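4. Loading the Organizer

The Urkow mesh desk organizer ships assembled. Place it toward the back of the desk so that the front compartment faces you and there is free space in front for writing.

1. Set the organizer down on its flat base. Lift it to move it – dragging can mark a polished top.

2. Sort pens and pencils before loading. Test each pen on scrap paper and throw out the dry ones.

3. Put full-length pens and pencils in the tall rear compartment. Keep the low front compartment for short items such as clips and erasers.

4. Slide notes and loose paper into the open-fronted section on the right. It holds about 100 sheets of ordinary copy paper.

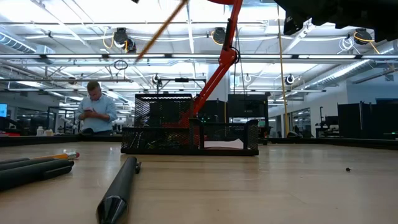 Fig. 2. Organizer at the back of the desk, with pens and a pencil still to be loaded.

5. Close all caps and retract all points. Load pens with the writing end down.

6. Load the heaviest items last and check that the organizer still sits level.

CAUTION: Do not push scissors or open blades through the mesh. Bent wires can scratch hands.

NOTE: Refillable pens with a wide clip may catch on the rim. Turn the clip inward before lowering the pen.

To clean the mesh, empty all compartments and use a dry, soft brush. See section 5 for stain removal.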